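What Happens to Old Electronics?
Young Learners Pages – Athumani Museum of Science, Jedby

Every computer, telephone and television stops being used one day. It may break, or its owner may want a newer one. Things with a plug or a battery that people no longer want are called electronic waste, or e-waste for short.

Why should e-waste stay out of the trash?

Electronics contain useful metals such as copper, aluminum and gold. These metals come from rocks called ores, which are dug out of the ground. Mining takes a great deal of energy and water. A metal that has already been mined can be melted and used again.

Some electronics also contain materials that can harm soil and water, such as lead. Batteries need special care, as a damaged battery can start a fire in a garbage truck.

Where does it go?

Many towns have a collection point. The one in Jedby is open every Thursday and accepted 2,539 items last year. Workers there sort the items into 5 groups: screens, computers, telephones, kitchen machines and batteries.

Sometimes a machine can be repaired or given a new part. This is called reuse, and it comes before recycling. If a machine cannot be used again, it is taken apart. Steel goes to one place, plastic to another, and circuit boards to a factory that can separate the metals in them.

What is a circuit board?

A circuit board is a flat sheet with thin metal paths running across it. Electricity travels along these paths from one part to the next. The largest board in a computer is called the motherboard, and the other parts connect to it.
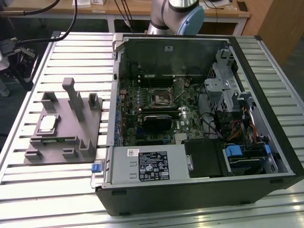
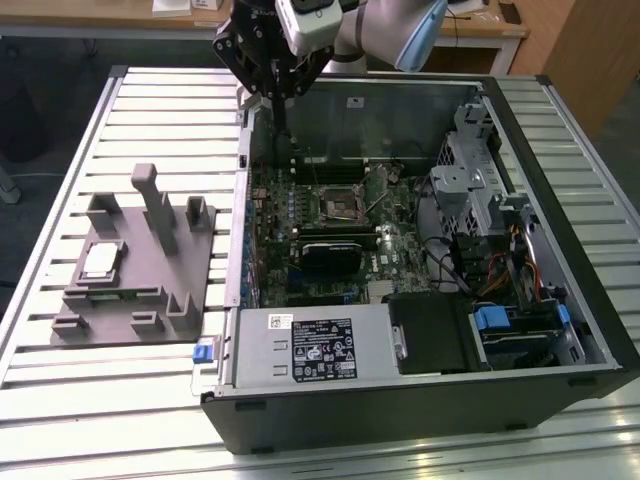
An open desktop computer with its green motherboard.

Gold is used on some computer parts because it carries electricity well and does not rust. The layer is very thin – much thinner than a hair – so a recycling factory must collect a large number of boards to recover a small amount of gold.

How can you help?

Ask an adult before you put anything with a plug or a battery in the trash. Never open a battery or a machine yourself. Look in drawers at home for old telephones and chargers, and ask whether they are still needed. Students at Lirnia School collected 40 old chargers in February.

Words to know

E-waste: unwanted things that use a plug or a battery.
Ore: rock that contains metal.
Reuse: to use something again without breaking it down.

Text by Iqra Abbasi. Checked by Seung-woo Yook.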